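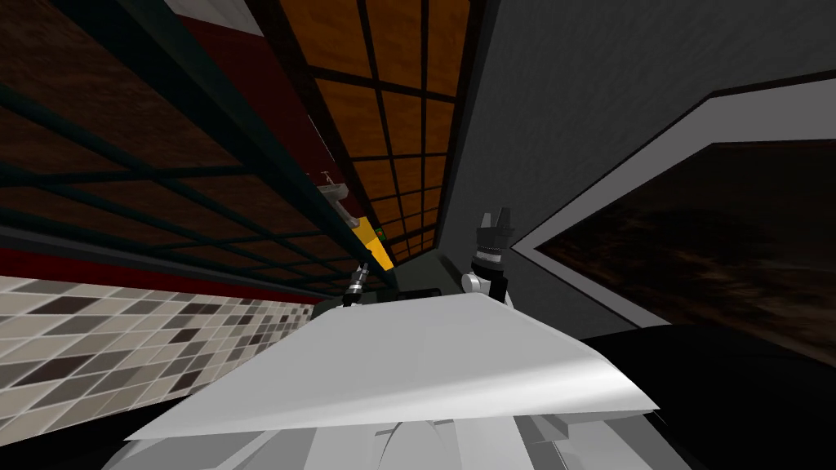 4. Setting up your Vellix drink station

Your Vellix arrives with the reservoir taped shut and the drip tray somewhere in the packing foam. Find the tray before you do anything else. Every August our help line in Kedenville mails out a stack of replacement trays to people who still have the original in the box.

4.1 First fill

1. Peel the tape off the reservoir lid. All of it, including the strip on the hinge.
2. Rinse the reservoir with cold water and empty it.
3. Fill to the lower line and run 20 short pours of plain water through the spout. Throw this water away. It tastes like a new shower curtain.
4. Fill to the upper line and close the lid until it clicks.

Note: The lid clicks twice. The first click means nothing.

4.2 Loading your recipes

The station ships with 200 drinks in memory, most of them reasonable. Recipe 427 on the printed card belongs to a larger model. If you enter it anyway, the display will show "Hmm" and return to the main menu.

1. Press and hold Menu until the light turns amber.
2. Scroll to My Drinks and choose Add New.
3. Enter the ingredients in pouring order. Anything fizzy goes last.
4. Choose a glass size. The default is Tall, which will overfill a coupe every time.
5. Name the drink and press Save. Names can have up to 15 characters, so "Edem Agbenyega's Famous Ginger Fizz" will need some editing.

Caution: Do not put cream, egg or fruit pulp in the reservoir. Add them to the glass by hand. The pump cannot handle them, and neither can the person who has to clean it.
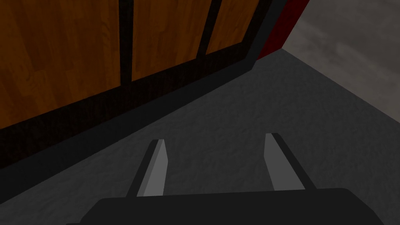
Fig. 4-2. Kitchen view, cabinet side.

4.3 Party mode

Party mode repeats one drink until you tell it to stop or the reservoir runs dry. To start it, select a saved drink, press Menu and Pour together, and let go when you hear the tone.

The preset punches are Hedia (tart, no alcohol) and Đặng (lime and a lot of ginger). Gadisa Ayele wrote both and considers the ginger level modest – try a half pour first.

Note: The station locks itself after 15 minutes without a pour. Press any button to wake it. Pressing all of them also works but resets the clock to noon.

4.4 Before you go to bed

1. Empty the reservoir.
2. Run one pour of warm water through the spout.
3. Wash the drip tray and leave it out to dry.
4. Switch off at the back. The button on the front only dims the display.

For descaling, see section 5.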